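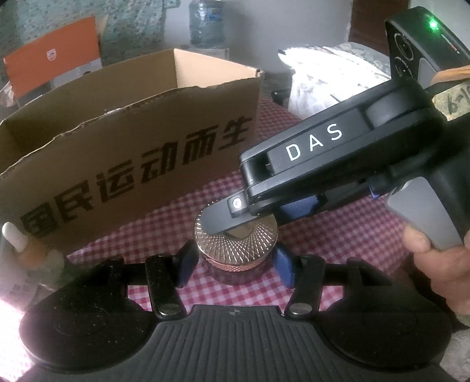
Photo: Milagros Restrepo

Wax cracking and pulling away from the sides in metal tins, what am I doing wrong?

Posted by Édgar Usuga in Candles and Soap

I started pouring soy candles in small round metal tins in December. In glass jars I never had a problem. In the tins I get a gap down one side and often a crack across the top by the next morning. I pour in the garage, where it gets pretty cold at night. Wicks are cotton, fragrance is at 10 percent because I like a strong smell. I've tried two brands of wax with the same result. The tins get a quick wipe with a paper towel before I pour. Should I go back to glass?

Gunhild Østergaard
Your garage is the problem. Metal loses heat much faster than glass, so the outside of the candle sets while the middle is still liquid, then the middle shrinks and something has to give. Bring the tins indoors the night before. Stand them on a folded towel or a wire rack, never straight on concrete or a stone counter, and leave a few inches between them. If you can't move the whole job inside, put a cardboard box over them after pouring and leave it alone until morning.

I would also cut the fragrance. Plenty of soy waxes won't hold 10 percent, and the extra oil can sit on the surface or leave soft wet spots. Check the maker's sheet for your wax. Don't judge the scent for at least 4 days either, I wait 13.

A gap on the side doesn't hurt how it burns. For a cracked top, a few passes with a heat gun on low will level it.

Cristian Giraldo
glass is easier, I gave up on tins after over 100 of them

Ghassan Zein
Agree with Gunhild on the cold. Also wipe the inside with rubbing alcohol and let it dry, a paper towel alone won't take the oil off new tins. And leave the lids off until the wax is fully set.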